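Print this page | E-mail this entry

Search the notebook Go

Workshop notebook, Tedstead College teaching lab
28 February 2020

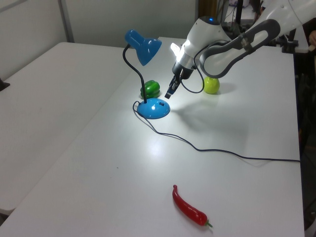
Open house prep, where we are

OK, writing this down before I lose it. The college wants every department to have a page on the new website and a room on the open house tour, and we said yes to both in the same meeting, which was maybe a bit brave of us. I got handed the history paragraph. Two of us got handed the tour. Everybody else got handed chairs.

The history paragraph first. The old brochure says the college started as a night school for surveyors and then "grew steadily," and I can't find anything that backs up the steadily part. The enrollment ledger in the library basement has a gap of several years where there's just nothing, and then it picks up again in different handwriting with a much bigger class. So either they closed or someone lost a book. I asked the front office to cut "steadily" and they'd like to keep it — they say parents like it. I've left it in with a pencil mark next to it for now. If anyone has a better word, write it in the margin, please!

I did find the number of students in the first class that got actual diplomas, which is 149. That's going on the page because it's a real number from a real ledger and I'm proud of it.

Seating and the route

Wada Hall holds 100 with the folding wall open. With it closed you lose the back rows and the people in them can't hear anyway, so: open. The tour groups come up the east stairs, cross the bridge to the library, then come down to us, and then go over to the Han building for the financial aid talk. I walked it this morning at visitor speed (slow, stopping to look at things, pretending to have a grandmother with me) and it took a lot longer than the schedule gives us. We're going to have to start groups earlier or drop the bridge. I vote for dropping the bridge. It's a nice view but it's one view.

Also the signs on the east stairs still point to the registrar's old office. Somebody's family is going to end up in the boiler hallway, same as last time.

Talk for the parents

I tried my talk out on the office staff at lunch. Notes to self:

- too long at the start, they want to know class size right away
- don't say "cohort"
- the bit about evening sections went over really well, move it up
- have the transfer credit sheet in my hand, everyone asks about it
- stop saying "obviously"

The question that keeps coming back is whether first-years get taught by actual professors or by assistants. In our department it's professors for lecture and assistants for lab, and I think we should just say so in one plain sentence and put it on the page too. The draft page has it buried in the fourth paragraph, after the thing about the oak trees.

Printing

We've got 4,000 for everything, so the fold-out map is probably out. Joteck quoted us for the plain one-sheet on heavier stock and for the fold-out, and the fold-out eats nearly the whole budget by itself before we've bought a single cookie. One-sheet it is. The proof came back with the college seal slightly green, when it's supposed to be navy. I sent it back with a swatch stapled on. They were nice about it.

If the second proof is right we can still get delivery before April, when the spring visits start. If it's wrong again I'd go without the seal and just print the name in black. It looks cleaner that way, if you ask me, but I know the dean's office will have feelings.

Web page draft

Read through it again after lunch. It's fine! It sounds like every other college page, though. "Small and supportive" shows up 2 times in the same paragraph. I took one out and put in the thing about the evening sections and the library staying open late during exams, which is what I'd have wanted to know at eighteen. Also fixed the street address, which was the old one, and the spelling of Tedstead in the footer. Our own name! It's been wrong since the last redesign as far as I can tell.

Still to do: get the captions approved, find out who has the key to the display case outside Wada, check the microphone battery, ask Han building people if we can borrow the long coat rack.

The coffee urn leaks from the tap again. Put a towel under it and please don't set it on the ledger scans.

E-mail this entry | Print this page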